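The Gray Towel

My grandmother's rule was that a kitchen towel has one job, and if you catch it doing two you throw it in the wash and get another.
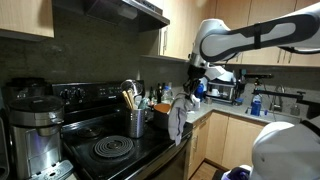
I thought of her the whole first week I lived on Retamal Street, because Feven and I owned one towel between us and it did everything. It dried the forks. It dried us. It got the rice cooker lid off when the knob was too hot, and one night it was a bib for Essam from downstairs, who had come up to fix the range hood and stayed for soup (and then stayed for more soup, and then asked what was in the soup).

I should say I'd never had a stove of my own before. I was thirty years old and I'd had a microwave in one place and a landlady in the next. So when we got the apartment, with a black electric range and coils you could watch turn orange, I went a little crazy. I made lentils at midnight! I made rice for people who hadn't asked for rice. Feven works early at the ferry office in Rosarport, and she'd come out in her socks at 4 in the morning and find me standing there with a wooden spoon, and she'd just say, "Iara. Why," and put the coffee on.

The trouble with the towel started with Nicanor. There were two Nicanors in our building, Nicanor Farías on the second floor and Nicanor Bravo across the hall from us, and they hadn't spoken since a business with a bicycle that went back to before either of us moved in. Farías was the one who cooked. Bravo was the one who smelled it and knocked. He'd borrow things, that was his way of visiting. An egg, a cup of sugar, the strainer. He always brought them back, except the egg, and he always brought them back cleaner than they'd been, so I didn't mind.

One evening in March he borrowed the towel.

"Just for a minute," he said. "I've got a flood."

I gave it to him. I didn't ask what kind of flood, I had onions going. And then the onions were done, and the rice was done, and I had wet hands and nothing to wipe them on but my own pants, and no Nicanor. I knocked and he didn't answer. I went down and asked Essam, who said he'd seen him on the stairs with something gray over his shoulder. Going which way? Down, Essam said. Down and kind of fast.

Well, I went down. I had my slippers on and a spoon in my hand, I don't know why I'd brought the spoon. And on the second floor the door was open, and there was water all over the kitchen floor from under the sink, and both Nicanors were on their knees in it. Farías had a bucket. Bravo had my towel, and he was wringing it out and mopping and wringing it out again, and neither of them was saying one word.

So it was Farías's flood. Bravo had heard it dripping through the wall of the stairwell, it seems, and he'd stood outside for a while thinking about the bicycle, and then he'd come up to us for a towel. He had towels! I've seen them, he has a whole shelf. I guess he needed to go and get one from somebody.

"Is there a valve?" I said.

They both looked at me.

"There's always a valve," I said, which was something my grandmother also used to say, and I got down there with them and found it behind the dish soap. It took all three of us to turn it. Bravo used the spoon handle for leverage and it snapped clean through, and Farías laughed so hard he had to sit down in the water, and then there was no getting around it, they had to talk.

They talked for a long time. I went back up for the rice, and Feven came home from the late shift she'd been covering and followed the noise, and Essam turned up with bread, and we ate with our feet on the rungs of the chairs while the floor dried. I never did hear the whole story of the bicycle. Every time they got close to the end of it one of them would say, "No, no, it was the green one," and they'd have to go back to the beginning.

The towel came home two days later, folded in a square and ironed. Who irons a kitchen towel? There were 14 others under it in the stack, striped ones and checked ones and one with a rooster, and a new wooden spoon on top tied up with string.

I use them the right way now, one job each. The gray one I keep for best, meaning it does the forks and the lids and whoever comes up for soup. Farías wants to know if he can borrow it on the weekend. I told him he'd have to ask Bravo.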